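We finally have a locked cut of Brascombe. 18 drafts of the script, 13 shooting days, and an edit that ran a lot longer than either.

For anyone new: it's a feature about two sisters who take over a regional cinema after their dad dies. Mostly interiors, mostly night. Low budget, no studio.

The first draft was 140-odd pages and had a bushfire in it. The bushfire went in draft three. Couldn't afford it, and every reader said the middle stopped dead when it arrived.

Gamage came on as producers after draft nine. Their one condition was a shorter second act. I argued for a week and then cut the wedding.

Money was the slow part. Two funding rounds knocked us back. The third came through with less than we'd asked for, so the shoot went from five weeks to under three. 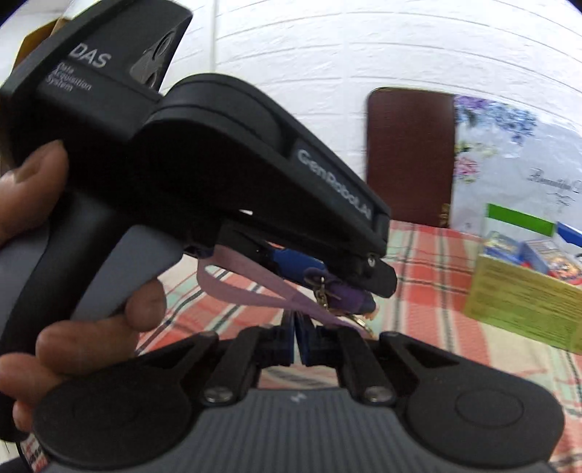

One reply to yesterday's post wanted to know why we didn't just wait another year and shoot the full five weeks. Fair question. The cinema we had permission to use was being sold, and both leads had other work booked from spring.

What the short schedule cost us: coverage. Most scenes have 2 set-ups. The long argument in the foyer is a single take because that was all we had time for.

What it didn't cost us: rehearsal. We did that in a church hall in Ballarat before anyone was on the clock for camera.

Sound mix is booked at Wuvau. They've done a few features this size and their quote included the foley — most of the others didn't.

Colour grade comes after that. I'd like the projection booth warmer than it is now. The rest I'm leaving alone.

Test screening went out to 566 people on the mailing list. About a quarter wrote back. The main complaint was the ending, which a lot of them thought came too early. We've put 40 seconds back in.

Omusero is handling festivals. I'll post dates when there are dates. Please don't ask me about streaming yet, there's no deal.

Next post will be on the music, once the last two cues are cleared.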